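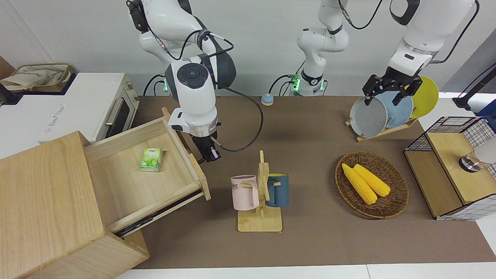

Trusstead kitchen cell: setup and upkeep

The Trusstead cell at Ranberg is a two-arm tabletop station used for kitchen handling work: opening drawers, moving plates in and out of a rack, hanging mugs. This gallery page covers how the station is laid out and what gets checked on it. Procedures for the control cabinet and the network are on separate pages. Page updated February 28, 2026.

Arms and mounting
Both arms are fixed along the back of the table. Base bolts are checked with a torque wrench every 8 weeks and after any hard stop. Mark each bolt head with a paint pen once it is at the set value. A broken paint line means the bolt is retorqued and the arm goes through the reference routine again.

Status lights
Green at the base means the arm is powered and has reported no fault. It does not mean the arm is clear to approach. Use the stop button on the table leg before reaching over the mat.

Cables
External cables run down the links and need slack at every joint. Drive each joint slowly to both limits and watch the loops near the base, where wear shows first. Replace any tie that has slid. Do not pull ties tight enough to dent the jacket.

Grippers
The fingers are black two-finger units from Ceruson. Wipe the contact faces with a dry cloth at the start of each shift. Pads are swapped as a pair, never singly. After a swap, close the gripper fully, zero it, and run 11 test grips on the gray plate in the dish rack. A plate that turns in the grip on any of those counts as a failed swap.

Grip force for rims is set at 70 percent of the plate limit in the Trusstead parameter file. The drawer uses its own value. Keep the two entries separate; copying one over the other caused a chipped plate in the first month of operation.

Drawer cabinet
The cabinet sits on the left side of the table. Its black metal slide is cleaned with a brush and left unlubricated. If the drawer binds, check that the cabinet is square to the table before touching the approach path. Gap between the cabinet foot and its locating stop: 2 mm maximum.

Rack, mug tree and basket
Positions are taught with the brown mat in place. The wooden dish rack is the reference fixture for the left arm, so it is located first. The mug tree and the woven basket can be shifted by hand between runs and are found again by the vision routine. Return loose items, including the corn, before restoring a saved layout.

Mat
Shifting the mat shifts everything standing on it. Check the front edge against the strip of white tabletop along the front. Replacement mats are cut to the Tanabe template kept under the bench.

Known issues
Left wrist cable rubs on the clamp at full extension. A longer clamp is on order, fitting planned for March. Until then the extension limit stays at the reduced setting.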